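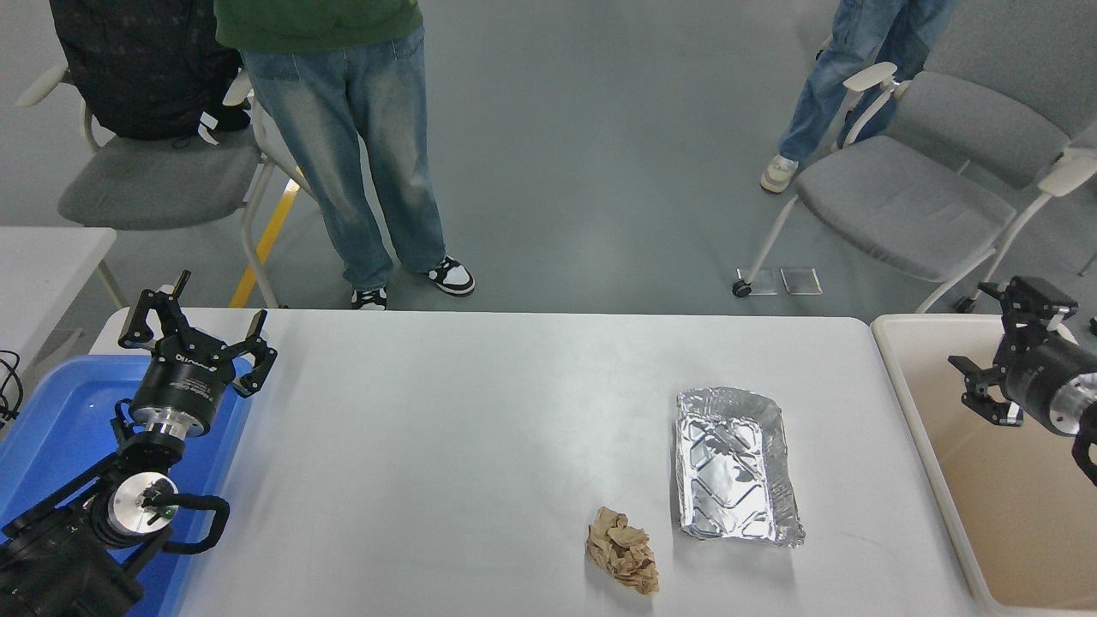 Hall kitchen and food stall check - Walside Community Hall

Done by: Tiburcio Figueroa
For: Navarro lettings
Time in: 7.40am, out 9.15
Hall booked for the January bring-and-share lunch. Checked before set up.

Marks: OK / FIX (before next hire) / NOW (before doors open)

1. Way in and fire exits

Front doors open fully, both leaves - OK
Side exit clear inside - OK
Side exit clear outside - NOW. Wheelie bin pushed right up against it again. Moved it myself. Needs a painted box on the ground or a sign, asked for this last time.
Exit signs lit - FIX. One over the stage flickers. Tube on order from Gridden, ref 553.
Ramp - OK, gritted. Handrail a bit loose at the bottom bolt, tightened by hand, wants a spanner.

2. Serving tables

Tops wiped down and sanitised - OK, do again straight before food goes out
Legs locked - OK on all but one. Catch sticks. Taped a note on it, please don't load it with the urn.
Foil trays - one each per dish, no doubling up on bent ones. If the sides have gone soft slide a baking sheet under before lifting. Last year's lasagne is why.
Used foil and paper to go in the bin as you go, not left on the tables. Greasy paper is not recycling.
Allergen cards - NOW. Box has cards but no pens. Every dish needs one, homemade included. Rigoberto bringing pens.

3. Kitchen

Fridge temp - 4 degrees, OK. Read at 7.50. Read again at noon and write it on the sheet, the sheet is behind the door now not on the fridge.
Freezer - OK but iced up. Defrost before spring.
Oven door seal - FIX. Split along the top. Still holds heat, just slow.
Hot holding cabinet - OK. Switch on an hour ahead. Food goes in hot, it won't heat things up from cold.
Probe thermometer - OK, new battery. Wipes running low.
Hand wash sink - soap OK, paper towels NOW (empty). Spare roll in the cleaners cupbaord, top shelf.
Knives - back in the block, one missing its guard. Put away in drawer.
Extractor filters - FIX. Sticky. Soak overnight.

4. Electrics and gas

Urn lead - OK, tested sticker in date
Extension leads - FIX. One coiled tight with the urn on it last hire. Unroll it all the way or don't use it. Better still use the wall socket by the hatch.
Gas shut off - OK, handle turns, label faded. New label please.
Meter reading 3,812, written in the book.

5. Floor, toilets, first aid

Main floor - OK, dry. Mat by the door curls at one corner, turned it round.
Kitchen floor - damp by the dishwasher. Looks like the hose clip. FIX, and yellow sign out til its done.
Toilets - OK. Accessible one has the pull cord tied up out of reach!! NOW. Untied. Must hang down to the floor.
First aid box - blue plasters low, eye wash out of date. FIX
Accident book - present, no new entries

6. Comments

R. Villaseñor: pens and towels done 8.55. Swapped the bad table for one from the small room. Noon fridge reading down to me.

T. Figueroa: fine to open once the NOW items are signed. Exit bin is the one I want sorted for good. Clidunance can look at the oven seal and the dishwasher in the same visit, saves a second call out. Filters, can whoever locks up put them in to soak, tub is under the sink.

Action sheet is pinned by the hatch, initial against each line when its finished.

Last updated: January

Print this page | E-mail this page

Contact the lettings desk: room 37, Walside Community Hall | © Walside Community Hall | Back to top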